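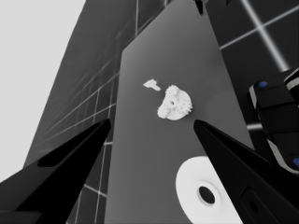 Store credit cards occupy an unusual place in household finance. They are offered at the register, approved in minutes, and often accepted by customers who would spend weeks comparing mortgage rates. For Prarlow, the regional home goods chain, the card program has grown into a line of business in its own right, and its recent redesign offers a useful look at how such accounts work.

The new Prarlow card, issued through Dobson, replaces a points plan that had been in place for 12 years. Under the old plan, customers earned vouchers that expired at the end of each quarter. Many went unused. The new card pays 4 percent back on store purchases, applied directly to the monthly statement, and carries no annual fee.

"People told us they wanted to see the money on the bill," said Adel Mahrous, who directs the card program. "They were tired of carrying paper coupons and finding out in August that the spring ones had lapsed."

The arrangement has limits. Cash back is paid on the first $4,000 in purchases each year, and nothing is earned beyond that amount. Delivery charges and gift cards are excluded. Returns reduce the reward balance in the month they are processed, which can produce a small negative credit on the statement of a customer who brings back a large item.

Financing is the more delicate subject. Prarlow continues to offer a promotional period on furniture and appliances, during which no interest is charged if the full balance is paid by the deadline. Should any part remain, interest is added from the original purchase date. This practice, known as deferred interest, is common among retail cards and is frequently misunderstood. Customers who make only the minimum payment will seldom clear the balance in time.

Dobson now prints the promotional deadline on the first page of each statement, along with the monthly payment needed to meet it. Mahrous considers this the most important change in the program. Account holders may also set automatic payments through Trudeo, the mobile service that handles the card's billing.

Competing stores have taken other paths. Driltow closed its own card to new applicants and now offers installment plans of 3 months on larger orders, with a fixed fee disclosed at checkout. The fee is easy to understand, although it applies even when a customer pays early.

Applicants should review the standard rate before signing, and should ask whether the card can be used elsewhere. The Prarlow card cannot. Existing cardholders will be moved to the new terms automatically, and any unexpired vouchers will be converted to statement credit at face value.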